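nevitz-align

Time alignment, pose cleanup and grasp labeling for hand-held gripper recordings. Maintained by Yaa Agbeko and Fereshteh Pakzad.

Status

Used daily on the Resurstead recordings. The command line is stable. The Python API still moves between minor versions, so pin the version if you import it directly. Last change to this file: 3/23/18.

What it does

nevitz-align takes a raw session directory and writes one episode file per demonstration. Each episode holds wrist video, a six-degree-of-freedom tool pose for every video timestamp, gripper opening width, and a grasp event track. The output loads directly into the Osei trainer and into the Zosgate replay viewer.

It does not estimate pose from scratch. A visual-inertial trajectory must already be present in the session directory as traj.csv. Any tracker will do as long as the columns match the list under Input layout.

Install

Python 3.6 and a working ffmpeg on the path.

pip install -r requirements.txt
python setup.py develop

The fisheye undistortion step needs OpenCV built with the fisheye module. The stock pip wheel has it. Some system packages do not, and the failure is an import error at the first frame.

Input layout

session/video.mp4 — wrist video, constant frame rate
session/imu.csv — t, ax, ay, az, gx, gy, gz
session/traj.csv — t, x, y, z, qx, qy, qz, qw
session/calib.yaml — intrinsics, camera-to-tool transform, pad geometry

Times are seconds as float64. Quaternions are scalar last. Positions are in meters in a gravity-aligned world frame, z up. Older sessions recorded in February have scalar-first quaternions; run tools/fix_quat.py on them once. Running it twice will scramble them again, and there is no check for this.

Usage

nevitz-align run session/ --out episodes/
nevitz-align check episodes/

Options that matter:

--offset auto|SECONDS: video-to-IMU offset. auto cross-correlates gyro magnitude with the rotation rate from optical flow. Give a number if the session has less than 15 seconds of motion.
--smooth N: window length for the pose filter, in samples. Default 15. Larger values round off the approach just before closure.
--min-len N: drop episodes shorter than N frames. Default 40.
--width-source pads|none: how to recover gripper opening. See below.

Pipeline

1. Offset. Estimate the video-to-IMU shift and resample the trajectory to video time. Translation is linear, rotation is slerp.

2. Gap handling. Tracking dropouts up to 20 samples are interpolated. Longer ones split the episode. Split points are written to gaps.json.

3. Opening width. With --width-source pads, the two fingertip pads are segmented by color in the undistorted image, a line is fitted to each inner edge, and the distance between the lines is mapped to meters using the pad geometry in calib.yaml. The color range is set per session. Blue pads work with the default range. Red or yellow packaging behind the fingers is harmless; blue fabric can leak into the mask, so a region of interest is applied around the expected finger positions first.
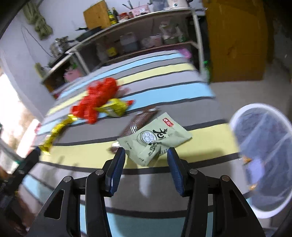 4. Grasp events. A closure event is a monotonic drop in width followed by a plateau above the empty-close width. A release is the reverse. Thin flat objects such as snack packets compress almost to the empty-close width, and the plateau test misses a share of them. Set grasp.plateau_margin lower in the config for these sessions and review the result by hand.

5. Export. One HDF5 file per episode, plus index.json with the source session and the config hash.

Regression set

tests/data/index.json lists 1,594 hand-checked episodes. The files themselves are on the shared drive and are fetched with tools/fetch_regression.sh. CI runs a subset of 40. A change that moves any grasp event by more than two frames fails the build and needs sign-off from Fereshteh.

Known issues

Striped or repetitive fabric can pull the automatic offset to a wrong peak. The check command prints the ratio of the first and second peaks; treat anything under 1.2 as suspect.

Strong backlight from a window shifts the pad color. Re-run with --pad-range set from a frame in the same session.

Variable frame rate video is accepted without a warning and gives wrong times. Convert it first.

Windows paths with spaces break the ffmpeg call.

Reporting problems

Open an issue with the config hash, the output of nevitz-align check, and gaps.json. Trajectory format questions go to Yaa.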